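4.2 Sorting on a flat surface

Tidying small items remains hard for a single arm. We ran 200 trials on the Gedwood task set, with the colour named by the operator.

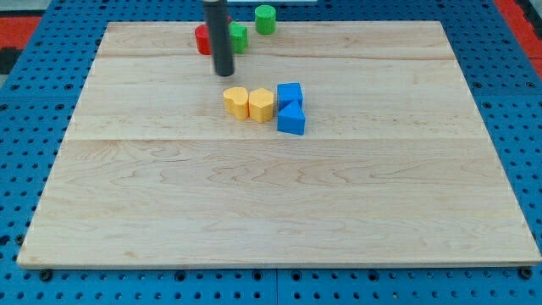

Figure 3. Board and blocks, sorting task.

Failures came mostly from crowding. Where blocks touch, the fingers have little room to close. The two yellow hearts, side by side in Figure 3, are a typical hard case. Trials with wider spacing are treated in Section 4.3.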